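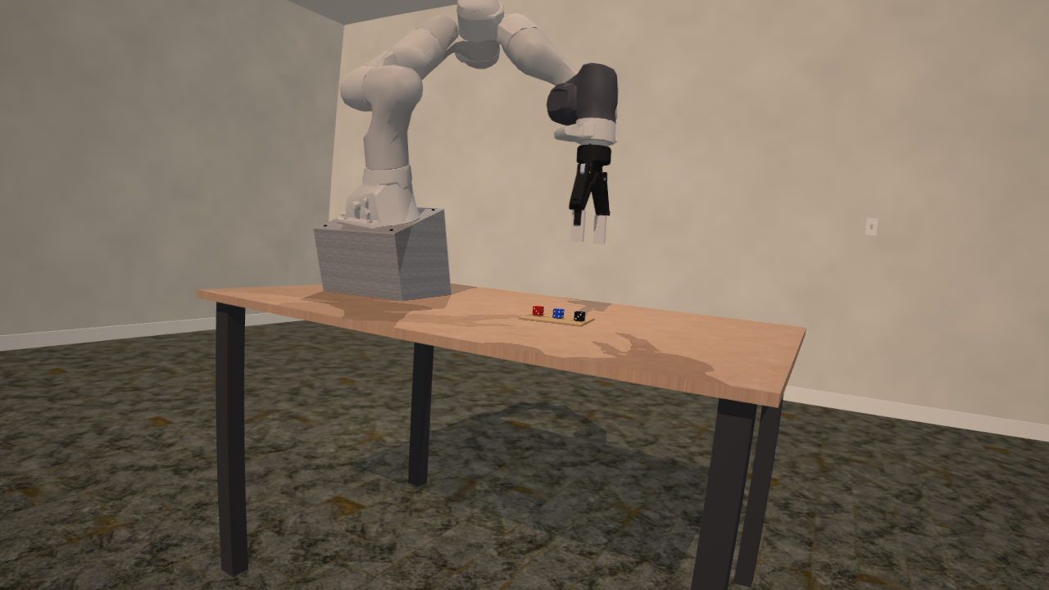 From: Inês Correia
To: cell-users list
Subject: Re: [cell-users] Dice cell: fingertips land off center after pedestal change

Alcides Peixoto wrote:

> Since the pedestal entry in the cell file was changed in November, the
> simulated arm comes down off center on all three dice. The error is the
> same size every time but the direction depends on which die I ask for.
> With red it is mostly along the board, with black it is mostly across.
> I have re-run the hand-eye step twice and it made no difference. Logs
> say 9 failed grasps out of 40. The others closed on the die but near
> the edge of the pad.
>
> I am on the Eynon build, stock gripper file, no local changes except
> the table height. Is it the base frame or the tool frame? Ekrem thinks
> tool. I would prefer not to touch both at once.

Alcides,

Don't touch both at once. Start with the tool frame, for the reason below, and leave the base entry alone until you have numbers.

If the base were shifted, all three dice would be missed by the same vector in table coordinates. You say the direction changes with the die. The planner picks a different wrist angle for each one, so an offset that turns with the wrist is fixed to the flange. That puts it in the tool frame or in the coupling between the flange and the gripper. A base rotation can also give a direction that changes, but then the size would grow with distance from the pedestal, and you report it as constant.

The November change did more than its title says. Marcelino replaced the pedestal block and, in the same commit, moved the gripper from a direct mount to the short coupling. The coupling has its own link in the model, and its length and offset are read from the tool file. If your tool file is older than the commit, the loader fills in zeros and prints one line at info level. Search your startup log for "coupling" before doing anything else. If the line is there, copy the new tool file in, restart, and run the check in step 3.

If the line is not there, go through this in order.

1. Park the arm with the gripper vertical, open, and well clear of the table. Read the flange pose from the state topic and write it down. Do not use the pose in the viewer title bar. It is rounded, and on the Eynon build it lags by one update.

2. Turn off contact for the dice and the board. Leave the table on. With contact on, a bad tool frame will nudge a die during the test and you will be chasing a target that has moved.

3. Bring the tool point down over the center of the blue die and stop above it. Rotate the last joint half a turn with the tool point commanded to stay put. Log the position of the midpoint between the two fingertip pads. If the tool frame is right, the midpoint does not move. If it does, half the distance is your offset, and the direction at the starting angle gives you the sign.

4. Enter the correction in the tool file, in flange coordinates. The usual mistake is to enter it in table coordinates, which looks fine at one wrist angle and doubles at the opposite one.

5. Repeat step 3 over red and over black. All three should agree. If blue is clean and the outer two are off in opposite directions, then you also have a base rotation, and that is a separate job.

6. Turn contact back on, reset the dice, and run the full set.

On hand-eye: re-running it would not have helped. In this cell the dice poses come straight from the simulator, and the camera result is written to a file that the grasp node does not read. Iolanda has had a ticket open on that for a while. The menu entry should be grayed out when the pose source is set to simulator.

On table height: please check how you changed it. The pedestal stands on the tabletop, and its pose is given relative to the table. If you raised the table through the cell file, the pedestal and arm go up with it and nothing else needs editing. If you edited the table mesh, the arm stays where it was and the block sinks into the wood. The view from the side is enough to tell. The block has to meet the surface cleanly. The board is a child of the table too, and the dice are children of the world, so after any height change they need a reset or they will drop or pop on the first step.

One more item, for anybody who has copied the pedestal from the Bovo cell. That block is taller, and the joint limits in the Bovo file were trimmed to suit it. Take the block without the limits. With both, the planner reports black as unreachable from some start poses, and it looks like a solver fault.

For reference, I ran the whole procedure this morning on a clean checkout with the current tool file. The pad midpoint held still over all three dice and the full set of 40 finished with no failed grasps. I then swapped in the old tool file and got misses that match yours - different size on each axis, turning with the wrist. That is not proof for your machine, but I would be surprised if it were something else.

Ekrem, if you still have the half-turn script from the Trultar work, could you put it in the tools folder? Mine has the joint names hard-coded. It also needs a guard so that it refuses to run when the last joint starts too near its limit. Step 3 fails without a message in that case: the arm takes the long way around and the log is full of points that mean nothing.

Alcides, please send back the startup log and the three midpoint traces, plain text, no screenshots. If step 5 shows a base rotation, send the cell file as well and I will look at it before you change the pedestal entry.

Inês

--
cell-users list
Send "unsubscribe" in the subject line to leave.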